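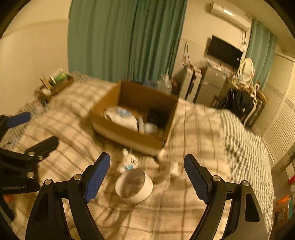 The heating in the back bedroom has been off since the end of October. I said in the fall that I would write up the results, and there are now 174 nights of data, so this is the write-up. Readers who came for the rain barrel posts can skip it.

Some background for new people. The house is on Istance Street and was built with gravity hot air, later converted to a forced-air furnace that someone sized for a building with no insulation. The back bedroom is the last room on the longest duct run. It sits over the crawl space, has two outside walls, and has a return that was blocked with a piece of plywood by a previous owner. With the furnace running, the room swings. The register dumps hot air at the ceiling, the thermostat in the hall is satisfied, the blower stops, and the floor never warms up. I spent two winters adjusting dampers and got nowhere useful.

The question for this winter was whether the room could be left unheated overnight and the job handed over to the bed.

A person lying still puts out a fairly steady amount of heat. The bed has to hold enough of it to keep skin temperature comfortable, and let enough of it go that the sleeper doesn't overheat near morning. The insulation is mostly still air. Fiber matters to the extent that it keeps air still, keeps doing so under its own weight, and moves water vapor. Everything else on a bedding label can be ignored for the purposes of this post.

Equipment

Three Prorora loggers, the small ones with the replaceable cell. One sat on the bookshelf at head height. One was pinned between the sheet and the first cover, at hip level, in a cotton pouch. The third was taped to the inside face of the north wall behind the headboard, which is where I expected trouble with condensation. All three recorded temperature and relative humidity. Before the start I ran them together in a cooler overnight and they agreed closely with each other. I did the salt test for humidity as well, and one read high by a constant amount, which I subtracted from its whole record.

The logger in the bed is the weak part of the setup. It moves. On some nights it ended up near a foot or against the wall, and those nights show up as a flat line with no person in it. I threw them out by hand. I have kept the raw files and will send them to anyone who asks.

I also wrote down a comfort score at wake-up before looking at anything. It's a five-step scale from cold to hot, and it is worth what any such scale is worth.

Layers

The fixed part of the bed was the mattress, a wool pad, a fitted sheet, and a flat sheet. On top of that I rotated combinations. The variable parts were a Villca wool-fill comforter sold at 200 grams per square meter, a second one from the same line at 100, a down comforter of unknown age, and an ordinary blanket as the outer layer.

The two Villca comforters can be tied together at the corners, and the shop sells them that way as a four-season set. I used them separately and together. The down comforter came from my aunt and has no label. By loft it is in the same class as the pair tied together, at much less weight.

What the numbers say

The room coasted better than I expected. On a typical winter night, it fell quickly for the first couple of hours after the door was shut and then flattened out. The slab of masonry behind the old chimney seems to do most of the work. On the coldest night of January the bookshelf logger bottomed out just before sunrise, cold enough that I could see my breath, and the bed logger never noticed. The temperature under the covers settled into nearly the same band on every night when the layers were anywhere near right. The person in the bed is the thermostat. If it's a little too cool, you curl up and pull the edges in. If it's too warm, a leg goes out.

So the under-cover temperature turned out to be a poor measure of anything. The useful number was humidity.

Humidity in the bed rises through the night in all cases. With the down comforter it rose fastest, and on the nights I scored as too warm it had reached a level near morning that I would describe as clammy without needing a logger. With the wool it rose more slowly and came down faster after I moved. The comfort scores follow the humidity curve much better than they follow the temperature curve. I have seen the same claim in sales copy for years and had discounted it for that reason. For this bed and this sleeper, it holds.

The outer blanket did more than its thickness suggests. A comforter alone is a loose shell. It bridges over the shoulders and knees and leaves gaps, and each time you turn over it pumps room air in. A blanket on top pushes it down into the gaps without crushing the fill. With the blanket added, the dips in the bed record after each turn became noticeably smaller. On the coldest nights I would take the thinner comforter with a blanket over it ahead of the thicker one alone, and the scores agree.

There's a limit. A second heavy blanket on the down comforter flattened it and the arrangement got worse. Wool fill puts up with the weight much better.

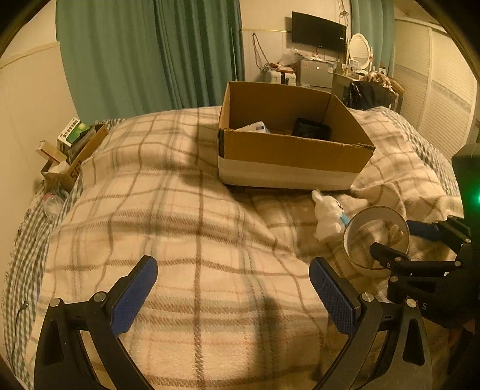
Outer blanket leaving the gingham exposed at the sides.

The wall

The reason most people give for not leaving a bedroom unheated is mold, and it is a fair reason. A sleeping person gives off water all night. With the furnace off and the door closed, that water goes into the air and then onto the coldest surface in the room. In this room I had assumed that would be the north wall behind the headboard. It was the window.

The wall logger came within 5 degrees Fahrenheit of the dew point on a fair number of nights and never touched it. The single-pane window touched it nearly every night below freezing. There was water on the sill in the mornings through most of January, and I wiped it up with a rag kept on the radiator cover in the hall. (There is no radiator. The cover came with the house.)

Two changes fixed most of it. The first was pulling the headboard a hand's width off the wall, which let air move behind it. The second was leaving the bedroom door open by a few inches. The open door cost a little temperature on the hall side and dropped the overnight humidity by more than anything else I tried. I had resisted it for weeks on the theory that a closed door was the whole idea.

The interior storm panel went in at the start of February and ended the sill problem. It's a sheet of clear acrylic with a magnetic edge, cut to the opening — which is out of square, so measure both diagonals. I should have done that in the fall.

Airing

Moisture also ends up in the bedding. I had never paid attention to this before. If the bed is made right after getting up, the covers are sitting on a warm, damp mattress pad in a cold room, and the pad is still damp at night. The bed logger left in place during the day shows it clearly. With the bed made at once, humidity between the layers stayed high until well past noon. With the covers folded down to the foot, it was back to room level by mid-morning.

So the covers stay folded down until after breakfast. On dry days I open the window while I shower. Socorro Agudelo, who ran the textile lab where I worked before I moved here, told me to do this when I first described the project to her, and also told me to weigh the pad morning and night. I didn't weigh the pad. The kitchen scale is too small and the bathroom scale isn't fine enough. I would like to do it next year with a hanging scale.

The space heater

I bought a Cudico oil-filled heater in November as a fallback. It has a frost setting, and I left it on that setting for the one week I was away in case the supply line in the shared bathroom wall got too cold. Other than that I used it to take the edge off the room while getting dressed. It does this slowly. A small fan heater would be the better tool, but I don't like having one near bedding.

Problems with all of this

One sleeper. One room. A winter that was on the mild side after the middle of February. The combinations were not assigned at random; I picked the layers each evening after looking at the forecast, so the warmer arrangements were mostly tested on the colder nights. I tried to correct for this by pairing nights with similar low temperatures, and the ranking stayed the same, but the pairs are few for the down comforter. I stopped using it in December after it started leaking at a seam.

I also have no good way to separate the gas saved in this room from the gas saved by closing its register, which pushed more air to the front rooms and made the thermostat shut off sooner. The bill was lower. I'm not going to put a number on it until I have a second winter to compare.

The loggers are still running. April nights are long enough above freezing that the thin comforter alone covers it, and I have moved the third logger from the wall to the crawl space, under the end of the duct run, to see what the ground is doing down there. If anyone has experience with vapor barriers over uneven dirt around brick piers, the comments are open. I'm mostly interested in how you sealed it to the piers and whether the tape held.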